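Speaker notes — Porbridge Film Society, spring evening talk
"The Statement: how film people say sorry, say nothing, and say it together"
Start 7 pm sharp, bar shuts for the talk, opens again after

OPENING

Thank them for coming. Mention fire doors. Phones on silent, mine included (check!!)

Start cold, no hello waffle. Read out the made-up apology, deadpan:

"I have taken some time to listen and reflect. To anyone who was hurt, I am sorry. I will be stepping back to learn. Please respect my family's privacy."

Ask the room — who said it? Let them shout names. Don't repeat any of the names back. Then tell them I wrote it on the bus. Point is they all thought they'd heard it.

So tonight — the statement. The thing an actor or a director or a studio puts out when something has gone wrong. Where it comes from, who writes it, why so many of them read the same, and what happens when 100 people sign one.

Who am I, quick — worked in film publicity for 12 years, mostly small distributors, bit of festival work, then got out. Nothing tonight names a client. Don't get drawn on it in the Q&A.

PART ONE — THE OLD WAY

Studio days. Publicity department did the lot. Actor under contract, press office under the same roof, columnist on the phone. If there was a story you traded it for a better story. Statement hardly needed.

What you did get — "exhaustion". Everyone was exhausted. Star goes missing from a picture, exhaustion. Star in a clinic, exhaustion. Get the laugh, move on.

The other one was the arranged photograph. Couple on the lawn, dog, tea tray. No words at all. Statement in picture form. Still done, only now it's on their own account and there's no tray.

Worth saying — I'm not nostalgic about it. A lot of nasty things were kept quiet by that system, and people were frightened. Say this properly, don't rush it.

PART TWO — HOW ONE GETS WRITTEN

This is the bit they come for. Slow down.

Typical day. Phone goes at 6 in the morning. Something's out. Could be an old interview, could be a clip, could be something on set. First job is finding out what's true and the client is the worst person to ask. They're scared, they've been up all night reading replies.

Then the call. Who is on it: agent, manager, publicist, lawyer, somebody from the distributor, somebody's husband. The lawyer wants no verbs. The agent wants it out before lunch. The publicist wants it to sound like a human being. What comes out is what you get when those three share a keyboard.

Story here — the film called Foltgate. Small thriller, shot in the rain, did alright. Two weeks before release the lead gives a daft interview about a co-star. Not wicked, just daft. We did 7 drafts. First draft was his, typed on his phone, and it was lovely. Rambling, bit sweary, he obviously meant it. Draft seven had the word "regrettable" in it twice and no person had done anything to any other person. Guess which one went out.

Co-star rang me after. She'd seen the first one, he'd sent it to her himself. She said why didn't you print that.

Pause there. Drink water.

Things to listen for, go through quick, do the voices:

"If anyone was offended" — the if.
"Mistakes were made" — by whom, the fairies?
"This does not reflect who I am" — well who was it then
"Taken out of context" — sometimes true!! say so, be fair
"I will be making no further comment" — followed by further comment, usually by teatime

Hands up, who has used one of these at home. (They always laugh.)

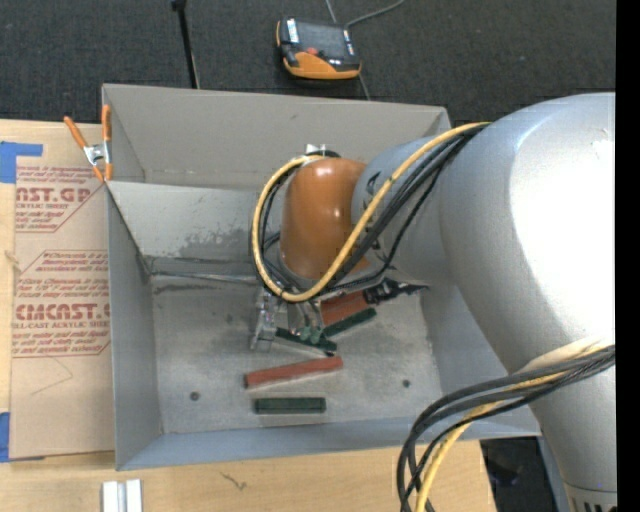
Timing as well. Too quick and it looks like panic, too slow and it looks like you've been counting the ticket sales. We used to aim for the same afternoon. These days people want it inside the hour, and I think that's made them worse. You can't be sorry in an hour. You can be frightened in an hour.

Mention the notes-app screenshot. White background, black text, looks like the shopping list. Supposed to look like no one helped. I have been one of four people helping with one of those. We put a spelling mistake in. Took it out. Put it back in.

PART THREE — THE JOINT ONE

Change of tone. Different animal — statement where lots of people put their name to the same thing. Open letter, shared slogan, everyone posting the same line on the same day in support of somebody.

Why do it. Safety in numbers, first. If you're a jobbing actor and you say a thing by yourself you might not work for a bit. If 61 of you say it, who are they going to drop? That was the real number on the one I was involved in, the Tistent letter.

Explain Tistent for anyone who doesn't know — production company, did a lot of telly drama, long hours, people driving home at 3 in the morning and nodding off. Crew had been saying it for ages. No one wrote it up. Then cast signed with them and it was in every paper by breakfast.

Two ways to feel about that. One, great, it worked. Hours got cut on the next series, proper turnaround between days, cars home. Two, bit galling if you were a sparks who'd been saying it since January and got ignored till a face off the telly said it. Both true. Don't tie it up for them.

How the signing goes. Somebody starts a document. Sends it to ten friends. Those ten all want a word changed. By the evening there are three versions going round and people have signed different ones. On ours two signatures came in for a paragraph that wasn't there any more. Had to ring round. One agent signed for her client without asking, client found out from the radio. He was fine about it. Luckily.

The order of names!!! Don't skip. Alphabetical sounds fair till someone with a surname in W points out the papers only print the top of the list. We had a row about this that lasted longer than the row about the actual wording.

Then the slogan version. Same words, same square, same day. Good for reach. Thing to ask — does it say what it wants? A letter can ask for something, "pay them", "drop the charge", "cut the hours". A slogan mostly tells you which side someone's standing on. Sometimes that's enough, if a person's being torn to bits in the press it can matter a great deal to see friends turn up. I've had a client who kept a list of who posted and who didn't. She's still got it I think.

And the ones who don't post. Silence gets read as an opinion now. It might be. Might also be they're on a night shoot with no signal, or contract says they can't. Go easy on silence.

PART FOUR — DO ANY OF THEM WORK

Depends what for. If you mean does it make the story go away, mostly it doesn't, the story goes when there's another story.

If you mean does the hurt person feel better, only seen that happen a few times and each time it was a phone call, with a statement afterwards saying there'd been a phone call.

Best one I ever saw, Tsakiris. Little family distributor, subtitled stuff mainly, three of them in one room over a shoe shop. They'd put out a film with a scene cut and hadnt told the director. Their statement was four sentences. We cut it. We should have asked. The full version will be in cinemas from next week. If you've paid already, come again for nothing. That was it, done. Signed by the firm, no lawyer near it. People went twice.

Read it out slowly. Then read my bus one again straight after. No comment, just let them have the two side by side.

(If running late drop this next bit)

Festivals — jury statements, walkouts, the empty chair on the stage. Red carpet pins and ribbons. Funny story re the box of ribbons that arrived in the wrong colour, meant for a different cause entirley, and half the cast wore them anyway as no one had checked. Three interviewers asked about it. Three different answers.

CLOSE

Hand out the slips. Everyone gets a small film scandal — all mild, nothing grim — and has to write a statement in two minutes. Actor fell asleep at own premiere. Director thanked the wrong wife. Studio left the boom mic in the poster.

Collect, read out four or five. Don't pick on the shy ones. Last time the best was "I was asleep. It is a long film." so hope for another like that

Q&A — likely ones:

Do actors write their own? Some. Older ones more than younger.
Have you ever refused to write one? Yes, twice. Don't say which.
Should they just keep out of politics? They're allowed opinions same as a plumber. Plumber doesn't get rung by the papers though.
Is it all for publicity? Some of it. Ask them what they'd do.
Will you tell us who Foltgate was? No. Nice try.

Thank the projection lot and the bar. Raffle straight after, tickets are in my coat. Plug next month's film — CHECK TITLE, they changed it again. Chairs need stacking by 10.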